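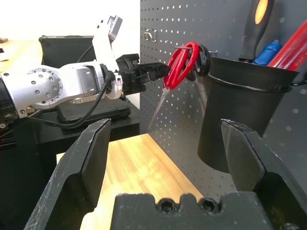

Your Dudstead pop star costume kit has more than 80 rhinestones and one jacket, and they start out as strangers. Clear a table and find scissors. Red-handled ones hanging from a pegboard hook will do nicely; the pair lost in your couch will not.

### 3. Trimming the jacket

1. Lay the Tetis jacket face down and cut the fringe to 3 inches.
2. Peel the Greris strips and press them along each lapel.
3. Count to 80. Sing if you must.

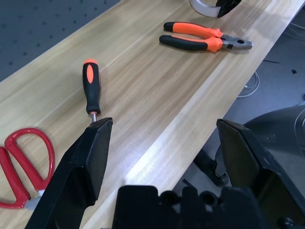
*Pliers and a screwdriver on the worktable.*

**Note:** Bent Maihi studs can be straightened with pliers. Straightened studs will never forgive you.

4. Push the studs through the collar and fold the prongs flat.

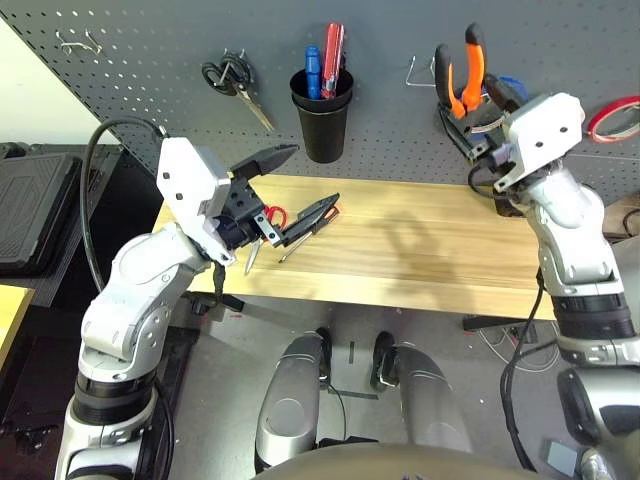 5. Try the jacket on and raise both arms, as if greeting a stadium.

**Caution:** Do not iron the lapels. The glue lets go at 200 degrees, usually onto the iron.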